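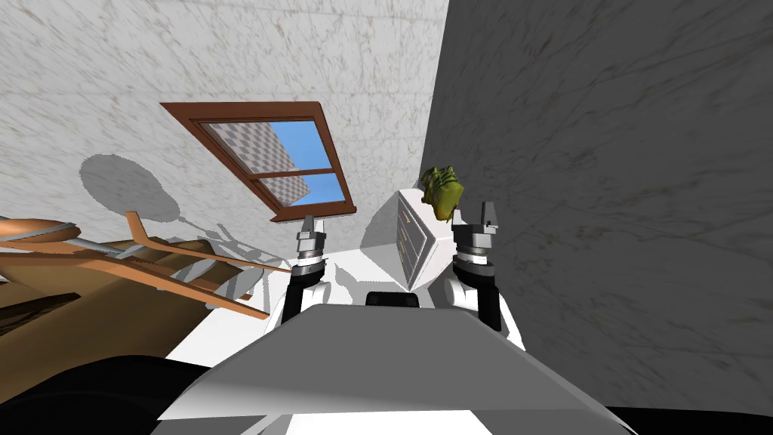 Fig. 4. Window in a brown wood frame, marble wall on either side of the corner.

4. Fitting the Flandano shade to a window with a deep sill

Okay, so you've got the brackets out of the bag and you've charged the battery tube (if you haven't, go back to section 3, it takes a while). I've put up more of these than I can remember, and the deep-sill windows are the ones I get the most mail over.

1. Measure the opening at the top, the middle and the bottom. Write down the smallest number. My kitchen one was 205 mm narrower than I'd guessed by eye, so please use a tape!

2. Hold a bracket up in the top corner and mark both holes with a pencil. The little arrow points into the room.

3. Wood frame: drill a pilot hole and drive the short screws in by hand. Stone or tile: use the adhesive pads from the gray envelope and leave the screws in the box.

Note: wipe stone down with rubbing alcohol before you stick anything to it, then press each pad for 60 seconds. Leave it overnight before you hang the shade.

CAUTION: never drill polished stone with the bit in the kit. It's a wood bit and it will skate. Piyumi Majumder wrote to me in December with a scratch as long as her hand, and I still feel bad that the old version of this guide didn't mention it.

4. Click the left end of the tube in first, then push the right end up until it snaps. If you don't hear a snap, take it down and start over.

5. Lower the shade until the bottom bar is 20 mm above the sill - not touching. Hold the SET button until the light blinks twice. That's your lower stop.

6. Raise it to where you want the top and hold SET again.

Note: the motor remembers up to 500 moves between charges if the shade is on the small side. Mine gets less in winter and I don't know why. Dagim Tefera swears by charging it every month no matter what.

CAUTION: keep the charging cord looped up and clipped, well away from cribs and from anything a kid could climb on.

If the bar hangs crooked, skip ahead to 6.2 before you touch the stops. Pairing the remote is next, in section 5.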